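Sakamoto to play two nights at Nurdale Hall, and we have some doubts about the farewell

1st March

Rapper and producer Sakamoto will play two nights at Nurdale Hall this month, on what the tour promoter, Flosell, is calling a farewell run. We are happy to have the shows. We would only point out that the last farewell run had 14 dates and was followed by an album.

The set is billed at 20 songs. The sheet we were sent says "never performed before and never again", which is a bold thing to print above a list that includes both of the old singles. Support comes from Biltulix, a duo who have released one tape and, according to the same sheet, "changed hip-hop". We have heard the tape. It is pretty good.

Yasuo Takagi, who books live music at the hall, is keeping his expectations modest.

"I've read a lot of these sheets and they all promise a surprise guest," he said. "I haven't been given a name, so I'm not putting one on the poster. If somebody walks on, fine. People should buy a ticket for the act that's printed on it."

Tickets are £16 for either night – there is no VIP package, although we were asked to sell one. Doors open at 7pm. Flosell says Sakamoto will be on stage at nine sharp. The bar will stay open in case that slips.

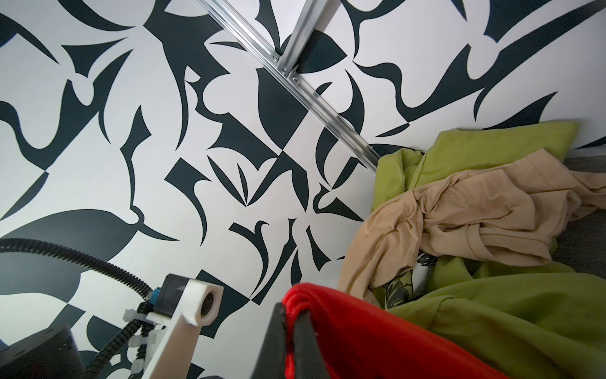
Nurdale Hall Live Music Team

Under-16s must come with an adult. Tickets are on sale now from the box office and can be returned for a full refund if either show is moved, as happened last March.

Press passes are limited, so please ask early. Interviews with Sakamoto have been offered "subject to mood", and we can't improve on that.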